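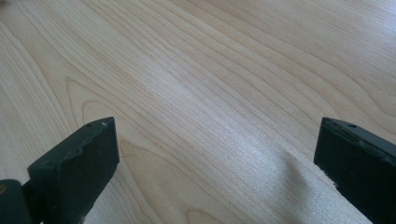

Ticket 134 - Hand-held gripper, jaw position reading drifts between sessions
Product: Prilell hand-held gripper tool, with wrist camera
Opened by: Kyung-hwa Seok
Assigned to: Reinhold Oltmanns
Status: Closed, with one follow-up
Priority: Normal

Kyung-hwa Seok wrote:

Hello support,

We are comparing two hand-held grippers for our collection work, the Prilell and the Vukow. Both are used on the same table with the same tasks. With the Prilell we have a problem with the reading of the jaw opening.

When I start a session and close the jaws completely, the software shows 0 mm, as it should. After perhaps half an hour of use I close the jaws again and it shows 3 or 4 mm. If I restart the software, it is 0 again. The Vukow does not do this on the same computer.

For us this is a serious matter, because the arm which later repeats the movement receives the jaw opening from this number. If the number is wrong by 4 mm, the arm does not grip a thin object at all.

What I have already tried:

- restarted the software (it helps for a short time)
- changed the USB cable
- changed the USB port
- cleaned the small tags for the camera with a dry cloth
- a second computer, with the same result

Software version is the one from April. The picture from the tool camera is at the top of the ticket, jaws open over the table.

Kind regards,
Kyung-hwa Seok

Reinhold Oltmanns wrote:

Hello Kyung-hwa,

Thank you for the clear report. Some questions before I guess at anything.

1. Is the jaw opening in your settings taken from the encoder or from the camera? You find it in Settings, Jaw, Source. You mention tags, so I suppose camera, but please check.
2. Are the fingers the original ones, and how long have they been in use? In your picture the upper edges of both fingers are quite scuffed and chipped.
3. Does the number drift slowly, or does it jump?
4. What kind of lamp do you have above the table? I see a bright reflection on the wood between the fingers and would like to know how strong it is.

Please also send me the log file of one session where it happens. It is in the folder "sessions", the file ends with .jlog.

Reinhold

Kyung-hwa Seok wrote:

Hello Reinhold,

1. The source was set to "Auto". I did not know there is such a setting.
2. The fingers are original. The counter in the software says some 3,000 closings. We also had them on the Matei arm for a few weeks, before we bought the hand-held tool, and these closings are not in the counter.
3. I looked at it today with more attention. It jumps. It stays at 0 for a long time, then it is 2, then it stays at 2, and later it is 4. It never comes back by itself.
4. One LED panel, on the right side, and a window. The window has no curtain.

Log file is attached.

Kyung-hwa

Reinhold Oltmanns wrote:

Thank you, this was useful. I have read the log.

In "Auto" the software uses the encoder and asks the camera for a correction each time it believes that the jaws are standing still. In your log there are 44 corrections in one session. Most of them are very small, under 0.1 mm, and this is normal. But two of them are large, 1.9 mm and 2.1 mm, and both go in the same direction. These are your two jumps.

So the encoder is probably fine and the camera correction is wrong at two moments. Why it is wrong I cannot say from the log. I see three possibilities:

a) The camera has moved a little in its holder.
b) The light on the table disturbs the recognition of the fingers.
c) The fingers are worn so much that the software finds the edge in the wrong place. It looks for the upper edge of each finger, and it expects a straight line.

Please do the following test. Set the source to "Encoder only", restart, and work as usual for one hour. Close the jaws completely every ten minutes and write down the number.

Reinhold

Kyung-hwa Seok wrote:

Test done, source "Encoder only", one hour.

Start: 0.0
10 min: 0.0
20 min: 0.0
30 min: 0.1
40 min: 0.0
50 min: 0.1
60 min: 0.1

So the encoder is good. My colleague Gilmar Godoy did the same test after lunch with his own hand, because he closes the trigger much harder than me. His numbers were never above 0.2.

We could stay with "Encoder only", but in your manual it is written that this mode is not recommended for long sessions. Can you explain this?

Kyung-hwa

Reinhold Oltmanns wrote:

The sentence in the manual is old. It was written for the first series, where the belt could slip by one tooth. Your tool has no belt. I have asked for this sentence to be changed.

Still I would like to find the real reason, because other customers use "Auto" too. Can you do three more short tests? All of them in "Auto".

Test A: press lightly with one finger on the camera holder, from the left and from the right, and look at the live picture. If the gripper fingers move in the picture, the holder is loose.
Test B: switch off the LED panel and cover the window, use only the ceiling light. Work for one hour.
Test C: light as before, but put a matt dark cloth on the table. Work for one hour.

Please change only one thing at a time.

Reinhold

Gilmar Godoy wrote:

Hello, I answer for Kyung-hwa, she is at the Tranham site until the end of the week.

Test A: holder is not loose. I pressed quite strongly and the fingers stay at the same place in the picture.

Test B: one hour, ceiling light only. At the end 0.1 mm. No jump.

Test C: one hour, LED panel on, window open to the light, black cloth on the table. At the end 0.0 mm. No jump.

Then I did one which you did not ask for. I took the cloth away and left everything else. After 25 minutes: 2.0 mm.

For me it is clear that it is the shine on the table. But I have one question. The Vukow has the same table and the same lamp. Why does it have no problem?

Gilmar

Reinhold Oltmanns wrote:

Hello Gilmar,

Very good, and thank you for the extra test. It was the right one.

About the Vukow: as far as I know from your description, it has the tags on the side of the fingers and reads the opening from these only. So it does not care what the table looks like. I do not have one here, so I cannot promise that this is the whole explanation.

I gave your log and the picture to Gudrun Rothe, who maintains the recognition part of our software. Her answer follows.

Reinhold

Gudrun Rothe wrote:

Hello both,

I have run your log again on my computer with the debug output switched on. In both wrong corrections the software chose the wrong edge on the right finger. The background beside this finger has a bright area from the lamp, a soft shadow next to it, and the grain of the wood. If the light is strong enough, the border of the shadow gets a better score than the edge of the finger.

The worn edge makes it worse. On a new finger the edge is straight and its score is high, so the shadow has no chance. On yours the edge is ragged, with light patches, and its score is lower. I repeated the calculation with the edge of a new finger and the two jumps disappeared. So the cause is the two things together, the light and the wear. With only one of them you would probably never have noticed.

What I will change in the next version:

- A correction larger than 0.5 mm will not be accepted from a single picture. It must be confirmed at three standstills.
- If a correction is refused, there will be a yellow message in the log.
- "Auto" will tell you in the status line which source it is using at the moment.

What you can do now:

1. Set the source to "Encoder only".
2. Change both fingers, always as a pair. After the change do the zero procedure (jaws closed, hold the button until the second beep).
3. If you want to go back to "Auto" before the new version is there, turn the LED panel so that the shine does not fall between the fingers, or use a matt table cover.

For the sessions which are already recorded: the raw encoder value is saved in every .jlog, also in "Auto". You do not need to record them again. Reinhold can send you the small script which writes the jaw column new from the raw value.

Gudrun

Kyung-hwa Seok wrote:

Hello, I am back. Thank you to Gudrun, and to Gilmar for the tests.

The new pair of fingers came this morning and I have mounted it. One remark: the two screws on the left finger are difficult to reach with the key from the box, I had to use a longer one. Maybe you can put a longer key in the box.

Results with new fingers, "Auto", LED panel and window as at the beginning, no cloth: two hours, maximum 0.1 mm. I will still use "Encoder only" until the new version.

The script worked on all sessions except one. In this one it says "raw column missing". It is the very first session we made, with the older software.

For our comparison I will write that the jaw reading of the Prilell was wrong in "Auto" with worn fingers on a shiny table, and correct after the change. I think this is fair. Kyu-ri Do, who decides which tool we buy more of, wanted also to know the price of a pair of fingers and how often they should be changed.

Kyung-hwa

Reinhold Oltmanns wrote:

Hello Kyung-hwa,

The missing column is normal for the older software, the raw value was not saved at that time. I am sorry, this one session must be recorded again or left out.

The price I have sent to Kyu-ri Do directly. About how often: we have no fixed number. Please look at the upper edges from time to time - if you can feel the chips with your fingernail, change the pair. I will ask for this to be written in the manual together with the other correction.

The longer key is noted. I send you two with the next parcel.

I close the ticket now. The follow-up for the change in "Auto" stays open with Gudrun, and you will get a message when the version can be downloaded.

Reinhold

Status changed to: Closed
Cause: wrong edge found by camera correction (reflection and shadow on table, worn fingers)
Solution: fingers replaced, source set to "Encoder only"
Follow-up: limit for single corrections in "Auto", assigned to Gudrun Rothe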